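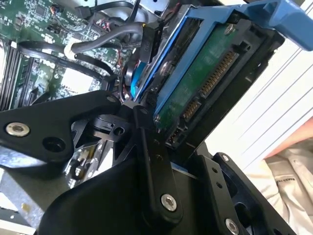
I get nervous when someone tells me a dataset is big. Big compared to what? For the past stretch I've been driving a gripper in and out of desktop computers so that a learning system can, in theory, pick up the habit of swapping a hard drive, and the number people ask me for is always the number of episodes. They almost never ask what is in them. Take the caddy at an angle, with the drive's circuit board and those gold contacts facing out and a fat black cable looping across the motherboard behind it. An episode that passes through a moment like that goes into the pile as one episode. So does one where the caddy comes straight up and never tilts at all. They are worth very different amounts, and the spreadsheet has the same 1 for both.

The project is called Funness, which I didn't pick. The goal as written is "drive service in a standard tower." I have objections to three of those words, but I'll stick to the data.

Our plan called for 700 demonstrations. A demonstration means one person at the controls, one task, start to finish: reach into the chassis, take hold of the blue carrier, pull it out of the bay, set it down. Then the reverse as its own task, which is harder and which I would have collected more of if anyone had asked. The camera rides along near the gripper and records what the gripper sees, plus the positions of everything that moves. You do it again. You shift the case a little and do it again. By mid-afternoon you have opinions about sheet metal.

We hit 700, and there was a nice message about it. Then I went through the recordings, which took longer than I'd told people it would, and I kept 494.

Nobody was thrilled with me. The argument from the other side goes like this: a learning system can sort out noise if there's enough good material around it, so throwing away data is throwing away money. I've heard this from smart people and I don't think it's stupid. I do think it gets said with more confidence by people who haven't watched the recordings. The stuff I cut wasn't noise in the sense of a shaky hand. It was operators doing the same wrong thing over and over because it was comfortable. Rocking the carrier side to side to get it loose, for instance. I did it too. If you feed a system enough of that, it will learn that rocking is how you remove a drive, and it will be right, because that's what you showed it.

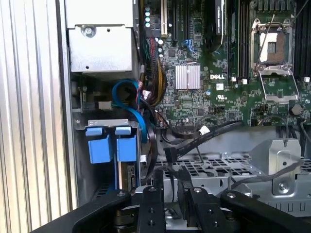

Maren Tolliver
Teleoperator and reluctant spreadsheet owner, writing from the bench side

Now for what the 494 look like, since I've been complaining about people who don't ask.

The drive cage in our Dell has two carriers next to each other, each with its blue tab sticking up. You would expect the demonstrations to split more or less evenly between left and right. I expected it. I never wrote down a rule because I didn't think we needed one. Of the 494 I kept, 307 go for the left carrier. That leaves a lot fewer for the right, and I can't tell you with a straight face that the system will treat the two bays as the same problem.

Why the lean to the left? My best guess is approach. Each operator had a favorite way in, and we all drifted toward whatever felt easiest for our hands. I can't prove it, and I'm suspicious of how neat it sounds. It could just as well be that whoever set up the case in the morning said "grab that one" and pointed, and the rest of us kept going.

Then there are the cables. Look at how much is strung through a machine like this: the blue SATA cable bending down by the drive bay, the bundle of yellow, red and black power wires, black SATA cables running across the lower part of the board, one connector end hanging right above where the gripper goes in. I've read plenty of write-ups on drive handling where the cables have been tidied out of the way before the recording starts. I understand the temptation. Your success rate goes up, and your clips look great. But the next person who opens a tower is going to meet the cables, and so will the robot.

We left ours in. My complaint about us is different: we left them in the same way every time. Our notes say "cables: present," and the layout barely changed from one session to the next. A loop of cable that never moves is furniture. The system could learn to go around that exact loop and know nothing about cables as such. I brought this up and was told we could "randomize later." I have worked on four of these projects and have yet to see later arrive.

The camera placement bugs me too, though I go back and forth on it. With the camera close to the gripper you get a great look at the carrier and the metal around it. You also get a lot of gripper. Its plates and bolts take up the bottom of every shot, and anything happening behind them goes unrecorded unless a second view catches it. The fingers hide the contact, and the contact is the part I'd most like to see. When I reviewed the recordings I often had to decide whether a grasp was good based on what the carrier did afterward. The system will have to make the same sort of inference, and it doesn't have my years of pulling drives by hand.

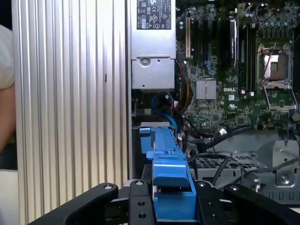

Carrier in the gripper, its far end on the metal rail near the bay.

I spent a whole evening thinking about moments like that one. With one end held and the other on the rail, is the drive going in or coming out? From a single still I couldn't say. You need the seconds on either side. That's fine, the system gets the seconds. But I found recordings labeled "insert" that were plainly removals, and the reverse, because the operator had picked the wrong item from the menu and kept going. There were 8 of those. A small number, and easy to fix. What bothered me is that all 8 had already passed our automatic check, which confirms that a label exists and has no view on whether it's true.

A friend over at Ekier likes to say their collection is self-cleaning. I've asked what that means a few times and the answer keeps moving. At the other end, the Nistor bench, where I worked before this, had a rule that you couldn't review your own recordings. It was slow and everyone grumbled, me included, and I'd bring it back tomorrow. I was much harder on other people's rocking than on mine.

Here's what I've asked for in the next round, starting in October if the budget holds. A count per bay, posted where operators can see it, so the lean shows up on day one. Someone moves the cables between episodes, and writes down that they did. More insertions. A field for "I wouldn't do it this way again," filled in by the operator right after, with no penalty for ticking it. I got a yes on the first, a maybe on the cables, and a long pause on the rest.

People also want to know if it works, meaning the trained system. I don't know yet. The first version is still training, and I've asked to have it tested on the right-hand bay before anyone tests it on the left. I'd also like to see it tried on the Ilham case, which has a different cage entirely and which none of the 494 recordings contain. The reply was that the Ilham case is out of scope. So I've asked what "standard tower" means in the project goal, and I'm waiting to hear back.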